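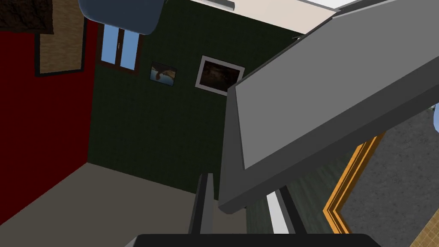 Sarkadik Housing Association – Tenant Services Team

Minutes of the June meeting

Present: Siu-fong Hsieh (chair), Normand Lemieux, Hakim Tarigan, Enda Foley (minutes)
Apologies: Colton Zacharias

The meeting opened at 2:00 p.m.

1. Minutes of the last meeting
Approved with one correction. Under item 4, the laundry contract is with Selix, not Urketti.

2. Repairs
Normand reported that 180 repair requests came in during the quarter. Most were plumbing and door locks. The backlog is down to 20, and eight of those are waiting on parts. Hakim asked if tenants are told when a part is on order. Normand said they get a letter but no phone call. Agreed that the front desk will call anyone who has waited more than two weeks.
Action: Normand to give the front desk a list every Friday morning.

3. Unit 403
The ceiling leak has come back. Urketti replaced a section of pipe in the spring and has been asked to return under the same work order. The tenant wants a rent credit for the month. Siu-fong will check what the lease allows before anyone replies.
Action: Siu-fong.

4. Laundry room
Selix has proposed moving from coins to cards. Enda pointed out that several older tenants on the Orakzai Street side do not use cards for anything. Hakim suggested keeping two coin machines in each building. Selix will be asked for a price on that basis. No decision until the price is in.
Action: Hakim to write to Selix.
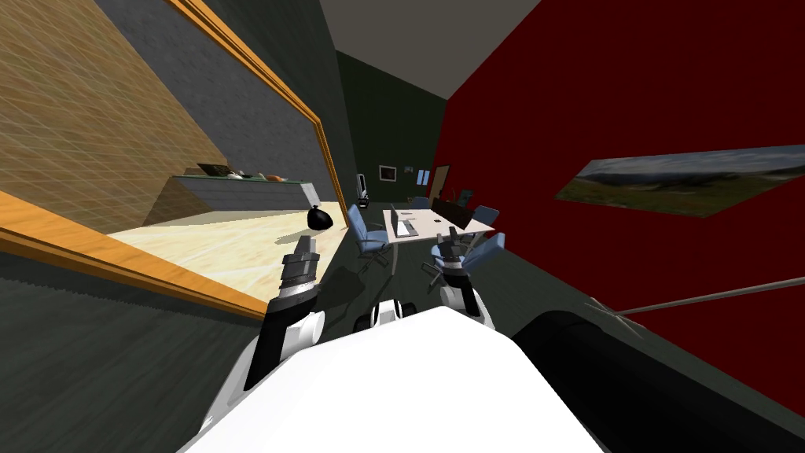 Conference table and interior window.

5. Parking
Three complaints about visitors using tenant spaces overnight. Normand does not want to start towing. Agreed to repaint the space numbers first and send a reminder with the next rent statement.
Action: Enda to draft the reminder.

6. Other business
Colton sent a note asking to move the bike storage sign-up to the fall. Agreed.
The spare key log is still missing four signatures. Staff are to sign keys in and out at the time, including for short visits.

The meeting closed at 3:25 p.m. Next meeting in July, same time.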